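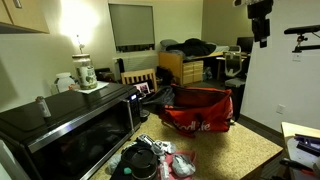
Lullholm cell, counter side, with the red bag open

Ticket: Gripper reports "no object" on soft items
Product: Naseri two-finger gripper, Pruva control software
Status: Closed
Priority: Normal

Problem as reported

The cell packs small personal items from the countertop into a duffel bag. Since Saturday the gripper has been closing on socks and then reporting "no object". The arm opens the fingers and goes back to its rest position. With rigid items it works as normal. The fault comes up mostly in the evening but we have had it once in the morning as well.

The grip force is set to 42 per cent in Pruva. We haven't changed it since the cell was set up. The arm itself moves freely and there are no joint errors in the log.

Already tried:
Restarted the controller, no change.
Ran the finger homing routine twice. It passed both times.
Swapped the wrist camera cable for the spare, no change.
Raised the grip force to 80 per cent. The fault still came up, so we put it back.

Update 1

Watched a full run with the live view open. There are two patches of glare on the speckled stone, one near the top of the view and a smaller one by the gripper. On several attempts the pick point jumped towards the larger patch just before the arm went down, and the fingers came together on the very edge of the sock.

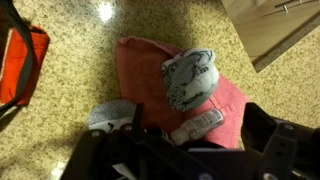 Wrist view over the pink cloth, bottle and rolled items

Fixed the camera exposure by hand in Pruva and turned off automatic gain. The pick point now stays put. Missed picks are down but they haven't gone away. When the fingers do land properly on a sock we still get "no object" now and then, with the sock plainly held. So it looks like two faults - the pick point was one, and the closing check is something else.

Update 2

Left the exposure as it is and looked at the closing check. Pruva decides whether something is held by the gap left between the fingers. The minimum gap was set at 3 mm, the value that came with the rigid item profile. Thin knitted fabric squashes down well below that. We'd like to know if it is safe to lower the minimum or whether there is a separate profile for cloth. View with a sock in the fingers, next to the open bag:

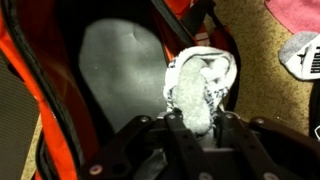
Rultari support replied that there is a soft item profile, but it has to be switched on under Tool settings before it appears in the list. Lowering the gap in the rigid profile will work too, though it tends to give false holds on the bottle and anything else smooth. Check the finger pads for lint while you are in there, and home the gripper again after changing profile.

Update 3

Soft item profile switched on and gripper homed. There was a bit of lint on the left pad, now wiped off. Ran the cell for over two hours with no "no object" reports on socks. The bottle stays on the rigid profile. Exposure left on manual and both settings saved to the Lullholm backup. Please close.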